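The Blue One

By Mali Ellis
April
61 shares | 5 comments

My aunt Morfudd could fold a shirt in the time it took you to say you'd rather do it yourself, and she left me all of hers. Not the money (there was 900 pounds of that and it went to the chapel roof) and not the house, which was only rented. The clothes. Two wardrobes, a blanket chest and a suitcase that had been to Portugal once and never got over it.

"You're the same size," said my cousin Llinos on the phone, and I'm not, I never have been, but I drove over to Plalline anyway with a roll of bin bags and a flask.

I'd promised myself I'd be done by teatime. I had a system! Keep, give, rag. I did the coats first because coats are easy, you can tell with a coat. Then the skirts, then a drawer of cardigans that all smelled of the same soap, and by then it was getting on for three and I'd drunk the flask and sat down twice to read old receipts out of pockets. One was from Magalhães, the café by the harbour where she'd had her one holiday romance, or so the family always said. Two coffees, one cake. I put it in my purse. I don't know why, it wasn't even my cake.

The blue one was at the bottom of the suitcase. I knew it straight away. She's wearing it in the photo on Llinos's landing, squinting, with her hair blown flat on one side, and she wore it to my school concert, and to the hospital when Mam was in, and I'd somehow decided it must have gone years ago. I took it home on the passenger seat with nothing else on top of it.

Now, you can't fold a thing properly in your lap. Morfudd was fierce about that. You want a bed, she said, a made bed with the sheet pulled tight, and you lay the thing down and smooth it from the middle out, and you don't start on the sleeves until the body's flat. She'd stand behind me when I was small and tut. "You're chasing it, Mali. Let it lie down first."

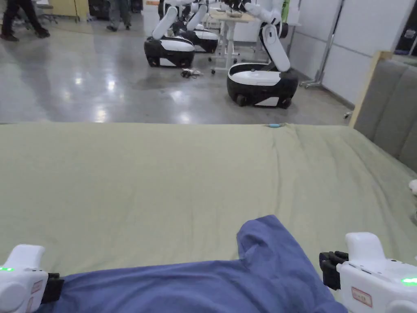 So I let it lie down. The green sheet was clean on, and I smoothed out from the middle with the side of my hand, and every crease I chased off came up again somewhere else. One sleeve wouldn't go at all. It kept pointing off across the bed like it had somewhere to be, and I tucked it in and out it came, and I said a word she wouldn't have liked.

Then I rang Shalini Negi, who'd lived next door to her for years and who I should have rung a week before.

"The blue?" said Shalini. "Oh, she never folded the blue."

"She must have."

"Never. She rolled it up and shoved it in a bag - she said life was too short. Pankaj used to tease her for it. All those lovely straight shelves and that one thing screwed up like a fish supper."

I looked at it for a good long while after she'd gone. Then I picked it up by the middle, which would have earned me a smack on the wrist in 1 of 2 houses I could name, and I rolled it, badly, and put it in the top drawer with the receipt. The drawer didn't quite shut. I went down and put the kettle on.

5 comments

More stories
The Last Bus to Pondum
Five Letters for Mrs Lougher
Room 119
Grokavside in the Rain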